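Augustina Nutsugah
25 Feb 2023
Filed under: Working Life, Health at Work

Right, thread on lunch breaks, because I've been banging on about this to everyone at home and they've asked me to take it elsewhere.

Background for anyone new: I do payroll for a mid-sized firm in Liltham. It's the sort of job where you sit down just before nine and the next time you look up your tea has a skin on it. I like it! But I've eaten lunch over my keyboard for years and never thought of it as a bad habit, more as a sort of furniture.

In October our new office manager, Araba Kpodo, sent round an email saying the half hour between half twelve and one was going to be meeting-free for everybody. No calls, no "quick catch-ups", no invites. She blocked it out in all our calendars herself.

Cue grumbling. I grumbled too. I had a whole speech ready about how month end doesn't care what time it is. Never gave it, she's quite scary.

First couple of weeks I carried on as before, sandwich in one hand, mouse in the other. The only difference was that the phone had stopped ringing, so I got through more spreadsheets. Which I don't think was the idea.

What changed it for me was the stairs. Our lift was out (again) and I'm on the third floor, and I got to the top one morning and had to stand there pretending to read the fire notice until I could breathe. I'm 41. I was reading that fire notice for a good while.

So I started going out. Down the stairs, along past the Brekke bakery, round the back of the church, home again via the post office. I looked at the step counter on my phone before my first one and it said 178. That was everything I'd done since getting up, at half past twelve in the afternoon. I thought it was broken.

It wasn't broken. Next day, 133. And I'd made two cups of tea that morning!

(I know step counts aren't the be all and end all, please don't send me articles. My brother in law has already sent me articles.)

Anyway, the walk takes me twenty minutes, and then I've got ten to eat. I used to come back from lunch with my shoulders up round my ears and now I mostly don't. The bit of the afternoon where I'd be staring at the same line of figures is shorter. Could be the air, could be that I'm away from the phone, could be the cheese straw from the bakery. I'm not a scientist.

One thing I got wrong at the start was taking my work mobile with me. You can walk the whole way round that church and not see any of it if you're reading emails. It lives in the drawer now.

Somebody asked in the replies whether anyone's noticed or said anything. My own boss, bless him, asked once if I was "off somewhere nice". I said the post office. He's started coming along when it's dry, and he walks very fast and talks about his loft conversion, so it's a mixed blessing.

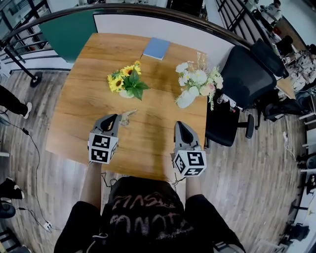 And it doesn't have to be walking. The woman who sits behind me does the crossword in the kitchen and that's her half hour, she's not budging for anyone. One of the lads in accounts has a nap in his car. I think the main thing is you get up out of the chair and go and be somewhere that isn't your desk.

What I would say to managers, if any are reading: putting it in the calendar made all the difference. We'd always been "allowed" a lunch break. We had posters about it! But if your diary says you're free then somebody will put a meeting there, and you'll say yes, and there goes your sandwich.

My friend at Vavora says their place tried the same and it fell apart by the second week because the directors kept booking over it. So the bosses have to stick to it as well. Araba told one of ours no to his face. I heard it through the wall and nearly clapped.

Still not brilliant at month end, I'll admit. Last week I had two days of crisps at the desk and felt dreadful by teatime. Back out yesterday in the drizzle with my hood up.

If you do yours differently tell me, I'm nosy. And if anyone knows a route near the Liltham ring road that doesn't involve crossing it twice, please, I'm begging.

184 likes
3 shares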